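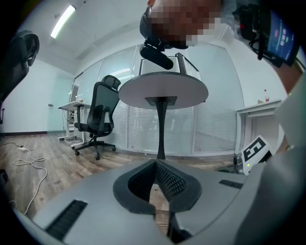
R. Aebischer

Workshop Tips: Teaching a Robot to Clear a Table Without Losing Your Own Temper

A reader of the Cisholm workshop page wrote in to ask how people get a robot arm to do small household jobs, and whether it can be done in a spare room with the furniture you already own. It can. You carry a gripper around by hand, do the chore yourself with a camera watching, and do it again until the word "chore" takes on a new depth. A computer then looks at all of it and tries to work out what you meant. In my case it decided I meant to push a cup off a table, and I have to admit there was evidence for that in the recordings.

We spent January on this with a Vorier hand-held gripper and the Telel training software. The tips below are what I'd tell someone starting next week. Some of them are also good advice for ordinary housekeeping, which I didn't plan.

Spread the work over several rooms

This is the one result I would put on the fridge. We made 200 recordings of the same job (pick up the cup, put it in the bin) in a single room, and the arm learned the job beautifully, in that room. Wheel it next door and it behaved like a houseguest looking for the bathroom light. So we threw that batch in a drawer and made another 200, split evenly over four rooms. Same cup, same bin, same sore wrist. The second version was a little clumsier at home and much better everywhere else.

If you have only one room, turn the table, move the chairs, open or close the blinds, and stand on the other side. It helps less than a new room does but it costs you nothing except a few scuffs.

Use more than one table

We used three. A round white one on a black pedestal was the favorite, and you can get a gripper in close from any side without meeting a table leg. The other two were a square kitchen table and a workbench that has had a hard life. The arm had the most trouble with the workbench, and so do I.

A round top has no front. With the square table I always ended up standing in the same spot without thinking, and the arm picked up my habit along with the cup. At the round one you drift. Drifting is good.

Wipe the top between batches. Crumbs show up in the recordings, and a model with nothing better to do will take an interest in crumbs.

Do something about the floor

You will be walking backward while looking at a cup. The loose white cable on the floor, the one everybody has stepped over for a year, is now your most likely injury. Tape it along the baseboard or run it behind a desk. If you need a power strip in the middle of the room, put it down before you begin and leave it there. Moving it between takes means you will forget where you moved it to.

Office chairs on casters should be parked against a wall. They creep.

Start the timer and leave it alone

Have one clock where both of you can see it. Ours is a small screen with white digits, and it settles most arguments. Start it, say the take number out loud, do the job, stop. A spoken take number picked up by a microphone has saved us more than once when the files came back in an order of their own choosing.

Don't rush because the digits are running. My early takes look like somebody clearing a restaurant at closing time, and the arm copied that too. The speed you want is the speed at which you'd carry a full bowl of soup across a light carpet.

Keep the marker cards clean and flat

The black and white cards tell the system where things are, provided it can read them. A curled corner or a thumb over the edge and your table has moved to Ohio. Stick each card to something stiff. Matte paper is better than glossy under ceiling lights. Wash your hands if you've been at the bike chain.

Check your sleeves as well. I lost most of an afternoon to a loose cuff that kept falling across a card. Rolled up is fine. So is a shirt that fits, if you have one.

Keep your mistakes, within reason

The first instinct is to delete every take in which you dropped something. Look at them first. A take where the cup slips, you regrip, and it ends up in the bin is worth having. It shows the arm what to do when things go badly, and things will go badly. A take where the cup slips, you say a word, and walk out of the room can go.

We sorted ours into three piles: clean, rescued, and hopeless. Training on clean and rescued together beat training on clean alone when we nudged the cup during a test. With the cup left in peace I couldn't see a difference. The hopeless pile has been kept for reasons of family entertainment.

Look after the gripper

Wipe the rubbery parts with a damp cloth and a drop of dish soap, then let them dry before you store the thing. Dust makes them slide. Blow out the vents now and then with a hand bulb, the kind sold for cameras, and don't leave the gripper lying on the floor where it can swallow dog hair.

Charge everything the night before. I mean everything, including the one you are sure is charged.

Take turns

Two people make better recordings than one, partly for variety and partly because a tired arm starts cheating. Mine begins to come in low after half an hour. You can see it in the files, batch after batch, the approach sinking toward the edge of the table like a bad landing. Swap before that happens. Whoever isn't holding the gripper can reset the cup, watch the timer, and offer remarks.

Reset the cup in a different place each time, by the way. People think they are doing this. Put a few coins in your pocket, toss one on the table, and set the cup down where it lands. Coins that land on the floor count as a rest break.

What it won't do

Cups and a bin, fine. A mug with a handle, usually. Plates have to wait for a gripper that opens wider, and nobody in this house has been brave enough to try the gravy boat. Our next batch is socks, which I'm told are harder, and I've cleared the dryer shelf for it. If you've already recorded socks, send word on whether you bothered to pair them first.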